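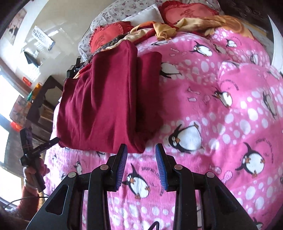 冬天的毯子到底多久洗一次?我家是两个星期一次,出太阳就提前洗。

下午两点才开始收拾床,这一天算是睡过去一半了。本来只想把被子抖一抖,结果越弄摊子越大,床上堆得跟小山似的。粉色那条企鹅毯子我是真喜欢,白圆点配一群小企鹅,橙色的嘴和脚,大人盖着也不觉得害臊(反正也没人来我房间检查)。就是抓绒太爱沾头发了,拿滚筒粘了半天,撕掉好几张纸。

碎花床单还是搬来那年买的,紫的粉的小花,洗到现在软得不像话,舍不得换。两个红色爱心靠垫是表姐结婚时分给我的,荷叶边老是翻过去,上面绣的字倒还好好的。每次铺床都在想要不要收进柜子,每次又摆回去,红红的放在床头看着热闹嘛!

那块橘黄色的缎子最难伺候,滑溜溜的,叠好一松手就散,叠了三回我就不管了,先堆着。酒红色那块布倒是听话,折几下就成厚厚一摞,往毯子上一搁稳稳当当。

中间跑去楼下Lusent买收纳袋,大号的80块两只,心疼了一下还是拿了。店员推荐Zapata那款带抽气的,99,我想了想我又不是要搬家,算了算了。回来顺手把洗衣液也续上,就是一直用的那个淡淡皂角味的,妈妈闻了说像她小时候的味道。

收到一半肚子饿,煮了碗面,端着碗站在门口看那一床东西,突然很不想干了。后来放着歌又磨蹭了一阵,先把枕头套拆下来泡上,毯子等星期天看天气再说,阳台就那么点地方,一条毯子一晾别的全没位置。

对了,柜子最上面那层还塞着11月就该拿出来的厚被套,我居然忘得一干二净,难怪前阵子半夜老是冻醒。明天记得拿下来晒。还有记得买衣架,晾毛毯用的那种宽的。

现在十点多,外面又起风了,先写到这里。

喜欢 11 · 评论 2 · 分享
© 被窝日记 未经同意请勿转载 | 回到顶部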